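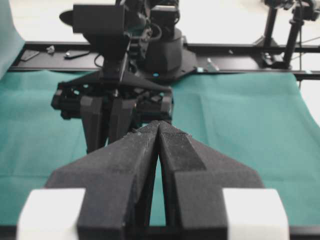 Work tables get new cloth covers at Sandeldale workshop

The Saxena workshop in Sandeldale has finished putting fabric covers on its work tables, a job that began in October. The last of the teal cloth went down this week, and the tables are back in use for sorting and handling small parts.

Gifty Quaye, who runs the workshop, said the cloth keeps short pegs and rods from rolling away and is easier on the eyes than a bare top. The order came to 364 yards, enough for Sandeldale and for the smaller site at Zalluddale.
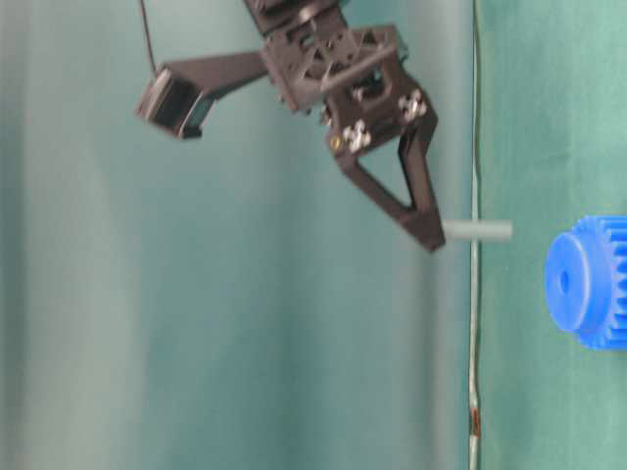 A gray peg at the work table, with the teal cloth behind.

The covers are left loose so they can be lifted off and washed. Staff are asked to smooth out the larger folds before starting and to shake the cloth out at the end of a shift. Spare covers are kept on the shelf by the side door.

The workshop has also sorted its stock of small cylinders by color. Harsh Bansal spent 2 weeks on the count and recorded 3,931 pieces, of which some 2,658 will stay at Sandeldale. The rest go to Zalluddale.

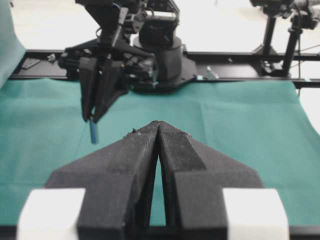 Saxena Workshop News | Parts and Tables Team

The blue pieces are being handled first, one at a time over the cloth. Trays for the sorted parts are on order from Stirnusa. Until they come, parts should go back in the labeled drawers at the end of each shift. Questions about covers or drawers can go to Gifty Quaye.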